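The Thongdee Sweepstakes

My aunt Pilar won a boat in a raffle, and that's how I ended up spending nine days in a town with one gas station and two funeral homes.

You have to understand about Pilar. She enters everything. Soup contests, radio call-ins, the kind of drawing where you drop a card in a fishbowl at the dentist. In forty years she'd won a ham. So when the letter came from the Thongdee Marina saying she was now the owner of a nineteen-foot cabin boat called the Bevance, she read it to me over the phone three times, and the third time she cried a little.

"You're going to go get it," she said.

"Pilar, I don't know how to drive a boat."

"You drove that moving van."

Well, I had driven the moving van. So off I went, 283 miles with a borrowed trailer rattling behind me, eating sunflower seeds and rehearsing what I'd say if anybody asked me a boat question.

The man at the marina was Ulises Giraldo. He had the most beautiful handwriting I ever saw, and he used it to write me a bill. $3,481. Dock fees, he said, going back to when the last owner quit paying.

"But she won it," I said.

"She did," he said. "Congratulations to her."

I called Pilar from the parking lot. I figured she'd tell me to come home. What she said was, "Offer him half," and then she hung up because her show was on.

So that was day one. Ulises and I went back and forth, very polite, and at the end of it he said I could work some of it off if I wanted, painting the office. I'm between things at the moment (I've been between things for a while, okay) so I said sure. I got a room over the bakery and bought a pair of pants I didn't mind ruining.

The office hadn't been painted in my lifetime. It had a couch, a space heater, and a stack of old magazines that I read on my lunch breaks, which got longer as the week went on. I read about kidney stones. I read about a family that moved to Portugal. On the fourth day Ulises sat down at the other end of the couch with a sandwich and picked one off the pile himself, and we turned pages without talking, like a couple married too long.

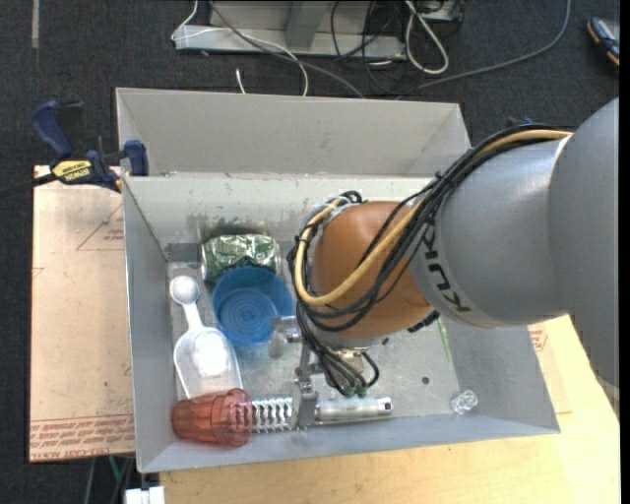 A KUKA arm at work over a gray bin.

"My daughter does something with computers," he said, after a while. "Nornument, it's called. The company. I've asked her what they make and she's told me, and I still couldn't tell you."

"Do you see her much?"

"April, usually." He folded the wax paper from his sandwich into a square, and then a smaller square. "The boat was hers. You might as well know that. She was the one who quit paying."

I didn't know what to do with my face, so I looked at the wall I'd just painted. I'd missed a spot by the light switch.

"You raffled off your daughter's boat?"

"She told me to sell it. I couldn't stand to meet somebody who'd pay money for it and haggle. I thought, let it go to somebody lucky." He laughed then, a big surprised laugh. "And then you show up and haggle!"

That night I called Pilar and told her the whole thing, and for once she turned the TV down. She wanted to know what the daughter's name was, and whether she ate enough, and was Ulises a widower. I said I wasn't asking him that. She said fine, put him on tomorrow and she'd ask him herself.

And she did! I stood there with a wet roller dripping on my shoe for forty-five minutes while they talked about ham.

I drove home on the ninth day with the trailer just as empty as it was when I came, still rattling. The Bevance is in the same slip. Pilar's name is on the papers and Ulises takes the bill off the pile every month and puts it back on the bottom. She's going out there in the spring, she says, to look at her boat. She's bought a hat.

I told her about the spot by the light switch, in case she wants to bring a brush.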